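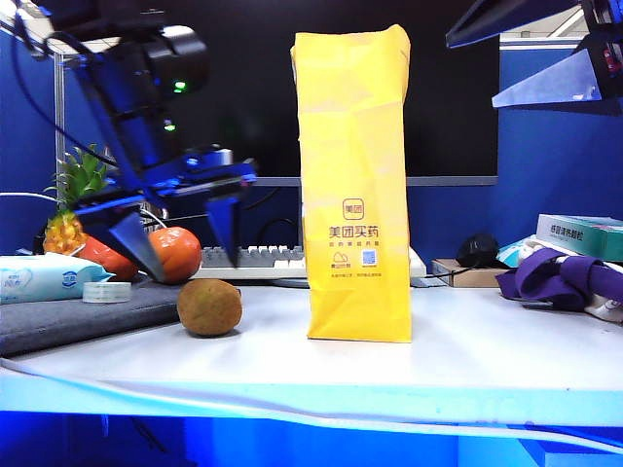
From: Angeliki Petridis
To: home-automation-talk
Subject: Re: Re: Can they put the shopping away yet?
October 2024

Raili Kettunen wrote:

> I've read the last lot of posts about laundry and I'm still where I was
> in February. Folding a towel on an empty bench is lovely to watch, but my
> kitchen table at six in the evening has fruit on it, somebody's keyboard,
> a cable going nowhere and a bag from the chemist's. When can a machine
> clear THAT? And I mean clear it, with things ending up where they live,
> and no one standing by with a hand on the stop button. My mother is
> 84 and would gladly have one tomorrow if it could do only this. She
> doesn't need it to do a somersault.
>
> Also, does anybody have figures that aren't from a sales video?
>
> Raili

Raili, your table is exactly the right test and I wish more people would use it! I can give you some figures, though they're our own and pretty homely.

For those who don't know, I help run the bench at Dastport two evenings a week. We have a pair of small arms with ordinary two-finger grippers (Bosto and Huttunen, named after the dogs of the two people who built them, and yes, everybody mixes them up). Since February we've been giving them tidying jobs with whatever is to hand. Groceries, stationery, cloths, packets. You pick an object, you say where it goes, and the arm gets one go at it. We write down whether the thing ended up in the right place. If a human touched anything, it's a fail, even if the human only nudged the table.

We've logged 1,307 goes altogether, but the early ones were with a different set of fingers and I wouldn't draw anything from them. The most recent batch was 229 goes, all fruit and small boxes, and 207 of those came out right. I was so pleased I rang my sister. That's a shade over 90 per cent, and in the spring we'd have been glad of half.

Fruit is much better than I expected. Persimmons are a joy, they're squat and smooth and they sit still, and the fingers come down either side and that's that. Kiwis are nearly as good, except that they roll if one finger gets there first. Pineapples we do by the body. Going for the leaves works once and then you're holding a leaf.

Now the less good news, and it's mostly about your chemist's bag. Paper bags are hard. A full one can be lifted by the folded top if the fold holds, and an empty one goes over if you breathe on it. The arm can't tell which it's got until it's already pulling. We tried 30 bag lifts in one evening and I stopped writing down the reasons they failed, I just put "bag". Getting things OUT of a bag is a step further again. We haven't had one clean go at that, because the fingers block the camera's view of what they're reaching for. If anyone here has done it with a camera on the wrist I'd love to hear how.

Cloth in a heap is the same sort of trouble. Laid flat, fine. Thrown over other things, the arm picks up the cloth and whatever is underneath comes along, or it decides the whole lump is one object and gives up. Clear tape is a pest too, it's see-through and the depth reading goes straight to the table behind it. Wet wipes in a soft packet are easier than you'd think as long as you don't mind a dent.

Cables I haven't solved and I don't think anyone has. We tell it to leave them alone. It mostly does, but it doesn't know that a keyboard has one attached, so you move the one and drag the other.

So to answer you properly: could it clear your table? The fruit, yes, I'd let it do the fruit today and go and put the kettle on in the same room. The keyboard, if you've unplugged it first. The bag, no. And it's slow. Almost a minute per item on a good evening, so you would have the whole lot done yourself and be sitting down before it got to the second persimmon. I don't mind that as much as you might. My dishwasher takes two hours and I'd fight anyone who tried to take it away.

What I wouldn't do yet is put one in your mother's kitchen, mainly for the reason you give, the hand on the stop button. We still have one. We use it less and less, but "less" isn't good enough for somebody on her own.

Anora (our spreadsheet, before anyone asks, it has a name as well) has every go in it with the object and the result. I can send the file to anybody who wants it. The notes column is a mess and some of it is in Greek.

Raili, could you send me a list of what's on your table this evening, just as it is, before you've tidied for company? I'll lay out the nearest thing I can manage at our next session and post the results here, bag and all.

Angeliki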